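Search the shop
Enter keyword
Go

About Feltovance

Feltovance is a small company for yarn and wool felt, based in Josdale. It was founded by Wiremu Paewai and Branwen Nicholas, who met at an evening class for hand dyeing and stayed friends after it. In the beginning they sold seven colors from Branwen's kitchen. Today we keep more than 927 shades of felt, thread and yarn on our shelves.

Our wool comes from the Obradović mill, with which we work since the first year. Kacper Domański takes care of the dye room — he mixes every color by hand and writes the recipe in a notebook. If you need again the same green that you bought two winters ago, please send us a small piece of it and he will try to match it.

We also teach. The classes are for beginners and begin at 6 p.m., with tea.

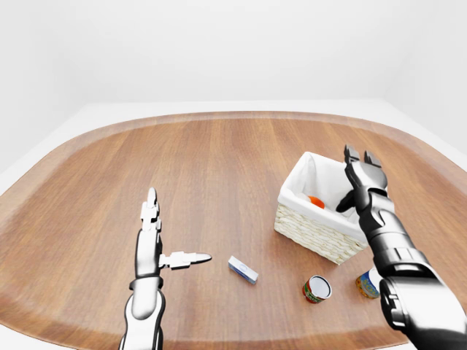 Visit us

The shop is at 1481 Mill Road, behind the bakery. Please ring the bell, we are often in the back.

Recent items
Flosusard embroidery thread, new pastels
Felt slippers: pattern by Rhydian Wogan
How to wash a wool blanket
January class list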